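The Patience of Tape
By Benedita Bastos
Nov 4, 2018
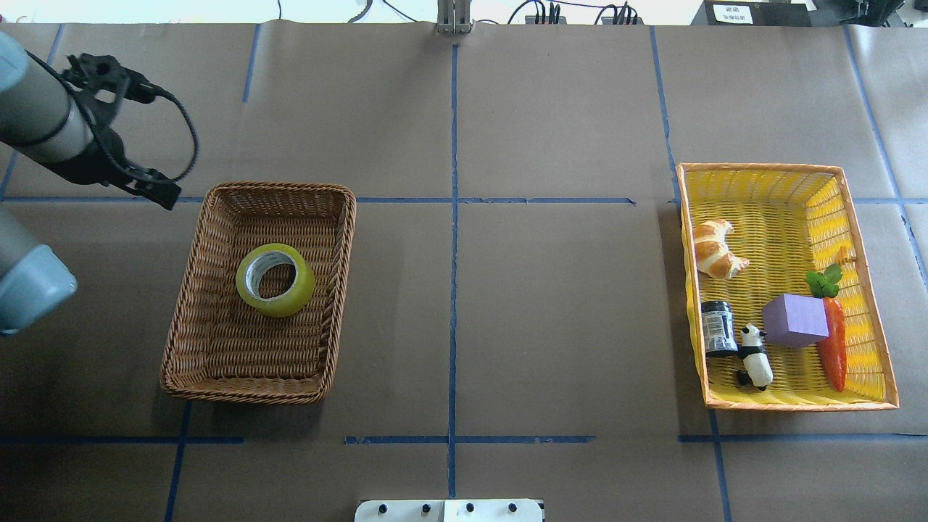
Two baskets and one gripper at the Rerum open day in Nenholm.

I had been promised the future, and the future had a toy croissant in it.

Rerum throws its doors open once a year, and this year 91 people signed up, most of them with children and a few of us with deadlines. The invitation talked about "the next chapter in handling." I had pictured something tall. What I got, after a long corridor and a visitor sticker that fell off my coat, was a work table covered in brown paper and ruled off in blue masking tape, like the floor of a school gym laid out by someone who had lost the rule book for every sport.

On the left, a brown wicker basket with a roll of packing tape in it. On the right, a yellow one holding the croissant, a toy carrot, a purple foam cube, a little dark jar, a panda lying on its side and some small yellow thing that had more or less given up and joined the basket. It looked like the picnic of a very tired toddler.

Eluned Craddock runs the demonstrations. She has the calm of a person who has watched a machine miss a carrot many times and expects to watch it again. The job, she told us, was to move things from one basket to the other. She said this in the tone other people use for bridge openings.

Then we waited. The arm thought about it. It came down, stopped, seemed to reconsider its whole career, and came down a bit more. A boy in front of me asked if it was broken. His father said it was loading. Eluned said it was working, and the three of them looked at each other like people who had been given three different train times.

It missed the first pick. It got the second. There was applause, real applause, of the kind I have not received for moving a vegetable in my entire adult life.

I want to be fair about this, so here is my complaint. For years we've been fed robots by video, and the videos have ruined us. Somebody picks the good take, speeds it up, and puts a piano under it. We come away believing that the machines are nearly here, and that they'll be graceful, and that they may want our jobs. Companies like this very much until the day they have to show the thing to 91 strangers at its natural speed, with no piano.

Rerum showed it at its natural speed. I timed one pick at 15 seconds, which doesn't sound long until you spend it leaning toward a panda. There was a clipboard on the wall outside with the week's attempts on it, misses included: 845 tries, written up by hand. I liked that clipboard more than anything in the brochure. It's the only piece of robot marketing I have ever believed.

The brochure, I should say, was a different animal. It described a product called Terkilow, which will be "at home in any home." I read that line twice while standing next to a table where the home had been boiled down to two baskets. My own kitchen has a drawer that hasn't opened all the way since August. I would like to see Terkilow meet the drawer. I would pay for parking to see that.

A man beside me, who'd come over from Magalhães and told everyone so, said the whole thing was a waste. His three-year-old could do it, he said. He's right, and it's a silly thing to be right about. His three-year-old has had three years of throwing things out of a high chair, all day, with a full-time staff picking them up again. The arm has Eluned and a clipboard. Give it a high chair and we'll talk.

What bothers me is the gap between the room and the paper in my hand. The people at the table were modest to the point of being dull, and I mean that kindly. The people who wrote the brochure had, I suspect, never stood in the room. If I were in charge I'd make them swap for a month. The brochure would get shorter and the table might get a chair.

Eluned took questions at the end. A woman asked when she could buy one, and Eluned said she didn't know. A girl asked what the panda was called, and she didn't know that either, but she wrote it down. Somebody asked how long she'd been at it, and she said 61 weeks, and then turned back to the arm, which was coming down again toward something, slowly, with all of us leaning.

I stayed for two more tries. It missed one of them. I clapped for both.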